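Protokoll der Sitzung des Arbeitskreises Trinkwasser und Hausinstallation
Liegenschaft Kovitdale, Gebäudeteile A bis C
26. Juni, Beginn 9.30 Uhr, Besprechungsraum Untergeschoss

Anwesend: Latifa Fahmy (Leitung), Wael Lahlou (Betriebstechnik), Rania Hegazy (Hygiene und Probenahme), Younes Hamdy (Planungsbüro Hajji)
Entschuldigt: Siham Tawfik (Einkauf)
Protokoll: Wael Lahlou

TOP 1 Genehmigung des letzten Protokolls
Das Protokoll der vorangegangenen Sitzung wird mit einer Änderung genehmigt. Unter TOP 4 muss es »Zirkulationsrücklauf Strang 7« heißen, nicht »Strang 9«. Die Tagesordnung wird um TOP 6 (Labortische) ergänzt.

TOP 2 Stand der Strangregulierung
Herr Hamdy berichtet über den hydraulischen Abgleich in Gebäudeteil B. Die thermostatischen Zirkulationsventile sind in allen Steigsträngen eingebaut. In den Strängen 3 und 7 wird die Rücklauftemperatur von 55 °C weiterhin unterschritten. Als Ursache kommt bei Strang 3 ein nicht vollständig geöffneter Schieber im Technikschacht in Betracht, bei Strang 7 ein Überströmen über die Mischarmatur im Putzmittelraum. Herr Lahlou prüft beide Stellen und trägt die Ventilstellungen in das Anlagenbuch ein.
Die Rohrlänge der Zirkulation in Gebäudeteil B wird nach Aufmaß mit 1.448 m angesetzt. Der bisherige Planwert ist damit hinfällig. Das Büro Hajji aktualisiert das Strangschema.

TOP 3 Probenahme
Frau Hegazy legt die Liste der Entnahmestellen vor. Sie umfasst nach der Bereinigung 226 Stellen, die in zwei Durchgängen beprobt werden. Doppelt geführte Stellen im Flur A 0.12 und in der Teeküche A 1.04 sind gestrichen.
Diskutiert wird die Reihenfolge. Herr Lahlou spricht sich für einen Beginn in Gebäudeteil C aus, dort stehen Arbeiten an der Vorwand an. Frau Hegazy weist darauf hin, dass Proben aus frisch geöffneten Strängen nicht mit den Vorjahreswerten vergleichbar sind.
Beschluss: Gebäudeteil C wird zuerst beprobt, die Vorwandarbeiten folgen danach. Einstimmig.
Die Entnahmearmaturen sind vor der Beprobung abzuflammen. Ausgenommen sind Armaturen mit Kunststoffauslauf, hier wird mit Alkohol desinfiziert. Ablaufvolumen und Temperaturkonstanz sind im Probenahmeblatt einzutragen.

TOP 4 Spülplan
Für selten genutzte Entnahmestellen gilt weiterhin ein Intervall von 72 Stunden. Im Auswertezeitraum wurden 318 Spülungen dokumentiert. Bei der Durchsicht fielen fehlende Unterschriften in den Blättern des zweiten Obergeschosses auf. Die Blätter werden nicht nachträglich ergänzt, die Lücke wird als Abweichung geführt.
Herr Hamdy stellt die automatische Spülstation Flelta vor. Der Einbau in den Endsträngen ist technisch möglich, erfordert aber je Station einen freien Auslauf nach DIN EN 1717 und einen 230-V-Anschluss. In den Schächten von Gebäudeteil A ist kein Stromanschluss vorhanden. Frau Fahmy bittet um eine Kostenschätzung getrennt nach Gewerken.

TOP 5 Angebot Luteck
Für den Austausch der Feinfilter im Hausanschlussraum liegt ein Angebot der Firma Luteck über 1.810 Euro netto vor. Enthalten sind Filtereinsätze, Dichtungssatz und Inbetriebnahme. Die Entsorgung der Altfilter ist nicht ausgewiesen. Frau Tawfik wird gebeten, dies vor der Beauftragung zu klären.

TOP 6 Oberflächen der Labortische
Frau Hegazy regt an, die Tischoberflächen in die Reinigungsanweisung aufzunehmen. Die Anweisung nennt bisher nur Spülbecken und Ablaufflächen. Matte Platten zeigen Gebrauchsspuren, deren Herkunft sich nachträglich meist nicht bestimmen lässt.

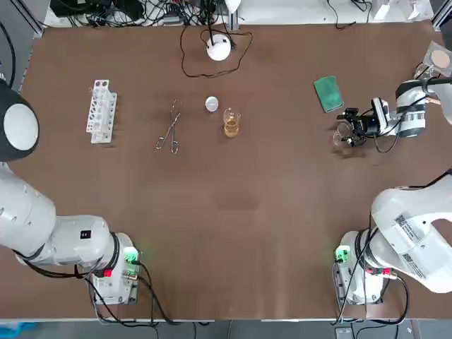 Abb. 1: Tischplatte, braun, matt, mit dunklerer Stelle nahe der Mitte

Das Reinigungsmittel ist mit dem Datenblatt der jeweiligen Platte abzugleichen. Scheuernde Mittel werden ausgeschlossen. Ein Austausch von Platten ist im laufenden Haushalt nicht vorgesehen.
Beschluss: Die Reinigungsanweisung wird um einen Abschnitt »Arbeitsflächen« erweitert. Entwurf durch Frau Hegazy.

TOP 7 Verschiedenes
Der Schlüssel für den Technikschacht B 2 ist künftig an der Leitwarte gegen Unterschrift erhältlich.
Die Beschilderung der Absperrungen in Gebäudeteil C ist teilweise unleserlich. Herr Lahlou bestellt Ersatz nach dem neuen Strangschema.

Offene Punkte
Prüfung Stränge 3 und 7: Lahlou
Aktualisierung Strangschema: Hamdy
Kostenschätzung Spülstationen: Hamdy
Klärung Entsorgung Altfilter: Tawfik
Entwurf Abschnitt Arbeitsflächen: Hegazy

Nächste Sitzung: Oktober, Termin wird per Umlauf abgestimmt.
Ende der Sitzung: 11.10 Uhr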